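4. PUESTA EN MARCHA Y USO DIARIO DE LA CAFETERA SKITA

Esta sección es para el personal de sala y barra. La instalación eléctrica y la toma de agua se tratan en la sección 3 y deben estar terminadas antes de continuar.

4.1 Antes de encender

1. Compruebe que la llave de paso de la red está abierta y que el manómetro del filtro Pemovex marca presión.
2. Retire las cintas de transporte de los grupos y de la bandeja de goteo. Suele quedar una debajo de la rejilla, en la esquina trasera.
3. Coloque la manguera de desagüe sin codos cerrados. Si la barra obliga a hacer una curva, que tenga caída en todo el recorrido.
4. Lave portafiltros y cestillos con agua caliente y jabón neutro. Aclare bien.
5. Deje los portafiltros montados en los grupos, sin apretar.

Nota: los cartuchos Pemovex anteriores a junio llevan rosca larga y necesitan el adaptador que viene en la bolsa de accesorios. Los posteriores se montan directamente.

4.2 Primer llenado y calentamiento

1. Gire el selector a la posición 1. La caldera empieza a llenarse. La bomba suena fuerte durante el primer llenado, es normal.
2. Espere a que la bomba pare y se encienda el piloto verde.
3. Gire el selector a la posición 2 para conectar la resistencia.
4. Abra el vaporizador izquierdo un cuarto de vuelta y manténgalo abierto hasta que salga vapor continuo. Ciérrelo.
5. Espere a que la aguja llegue a la zona verde. Desde frío tarda roughly media hora; no sirva café antes aunque la aguja se mueva.
6. Haga correr 200 ml de agua por cada grupo y tírela.

PRECAUCIÓN: no pase a la posición 2 con la caldera vacía. La resistencia se quema en pocos segundos y la garantía no cubre esta avería.

PRECAUCIÓN: el vaporizador alcanza temperatura de quemadura por toda la lanza. Use siempre la funda de silicona para moverlo.

4.3 Ajuste del molino De Bruijn

El molino sale de fábrica calibrado para café de filtro y hay que cerrarlo antes del primer espresso.

1. Llene la tolva hasta la mitad. Un llenado completo no mejora la molienda y el grano se queda rancio antes.
2. Con el motor en marcha, gire el anillo en el sentido de las agujas del reloj, de muesca en muesca, hasta el número 4.
3. Muela y descarte las dos primeras dosis.
4. Prepare un café doble y mida el tiempo desde que pulsa el botón.
5. Si sale en menos de 22 segundos, cierre una muesca. Si pasa de 30, abra una. Descarte una dosis después de cada cambio.

Repita el ajuste al cambiar de café y también cuando cambie el tiempo. En un local con la puerta abierta a la calle, un día de lluvia puede pedir una muesca más abierta que la víspera.

PRECAUCIÓN: no gire el anillo hacia fino con el motor parado. El café atrapado entre las muelas puede bloquearlas.

4.4 Servicio de desayunos

En las horas fuertes conviene repartir los grupos: el izquierdo para solos y cortados, el derecho para dobles y para las bebidas largas con leche. La carta base viene cargada en los botones. Para cambiar un volumen:

1. Mantenga pulsado el botón de programa hasta que parpadee.
2. Pulse la bebida que quiere cambiar.
3. Pulse otra vez cuando la taza tenga la cantidad deseada.
4. Espere a que el botón deje de parpadear.

Las jarras de leche se llenan por debajo del inicio del pico. Para un capuchino use la de 600 ml solo si prepara más de dos tazas; con menos leche la lanza no queda bien sumergida y la espuma sale gruesa. La leche que sobra no se vuelve a calentar.

Purgue el vaporizador antes y después de cada jarra y límpielo con la bayeta húmeda destinada a ese uso. Esa bayeta no se emplea para la barra ni para las mesas.

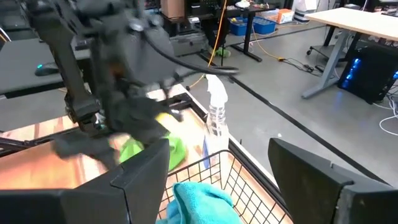
4.5 Limpieza al cierre

1. Sustituya el cestillo de un portafiltros por el cestillo ciego.
2. Ponga una medida rasa de detergente Lemix en polvo.
3. Monte el portafiltros y pulse el botón continuo diez segundos. Pare otros diez. Repita cinco veces.
4. Retire el portafiltros, aclare el cestillo ciego y repita el paso 3 sin detergente.
5. Haga lo mismo en el otro grupo.
6. Deje en remojo los cestillos y las duchas en un litro de agua caliente con Lemix durante 20 minutos. Los mangos no se sumergen.
7. Vacíe la bandeja de goteo y vierta una jarra de agua caliente por el desagüe.
8. Gire el selector a 0.

Nota: el primer café de la mañana después de una limpieza con detergente se tira.

4.6 Avisos en pantalla

F1. Nivel bajo de caldera. Revise la llave de paso y el cartucho.
F2. Filtro agotado. Cambie el cartucho y ponga a cero el contador manteniendo pulsado F durante cinco segundos.
F4. Caudal irregular en un grupo. Limpie la ducha; si continúa, la molienda está demasiado fina.
F7. Sonda de temperatura. Apague la máquina y llame al servicio técnico.

El contador de cafés se consulta en el menú 6. Cada 50 dobles conviene cepillar la junta del grupo, aunque no aparezca ningún aviso. El cambio de juntas se describe en la sección 5.

Texto revisado el 7 de octubre de 2018.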